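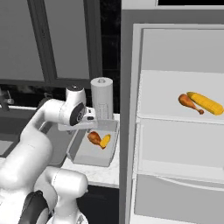 Home > Interior Painting > Prep and Primers

Search this forum Go

Water-based over old oil enamel trim: which primer?

Posted by drerkholm_reno, April, 4:40 pm

Skirting and door frames are old oil enamel, semi-gloss, sound. Metho rub test lifted no colour. I plan to wash with sugar soap, sand at 120 and apply a bonding primer, then two coats of water-based enamel. Is a separate deglosser needed?

Ruben Michiels
No. Sand properly and skip it. I'd go finer than 120, which will telegraph through semi-gloss. Test the old coating for lead before any dry sanding.

fraser86
Disagree on the primer. Oil-based undercoat every time. Water-based bonding primers scratch off for the first week.

Ruben Michiels
They scratch until cured. So does oil. I did 40 doors at Adthorpe with water-based and had 4 callbacks, all on edges that hadn't been sanded.

fraser86
Four in 40 is a lot.

Eugénie Besnard
Do a cross-hatch tape test on one frame, a week after priming. If it holds, carry on. Keep humidity under 50 per cent if you can.

drerkholm_reno
Lead swab negative. Will sand at 180 and tape test the laundry door first.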